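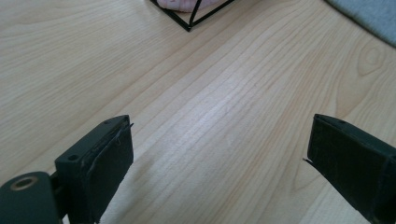 Gripper open at the table, grey-blue fabric at upper right

Ticket: Garment handling, household chores assessment
Site: Skastville
Opened: 25 Aug 2026
Owner: Kedir Gebretsadik
Status: Open

Rorkholm asks whether the Kassa folding routine may be offered to laundries. Worn pad edges are noted on the left finger - replacement pads have been requested from Zorkik.
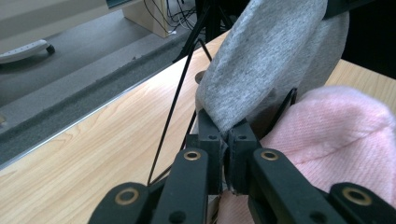

Reading time: 2 min

The pads close on a fold of grey knit, with pink twill cloth alongside. Grip alone does not meet the requirement. The routine must also separate garments and fold them unaided, and of 200 attempts logged since May, nearly half needed a person to step in.

Action: repeat with new pads at the same closing force. Release to laundries is not recommended at present.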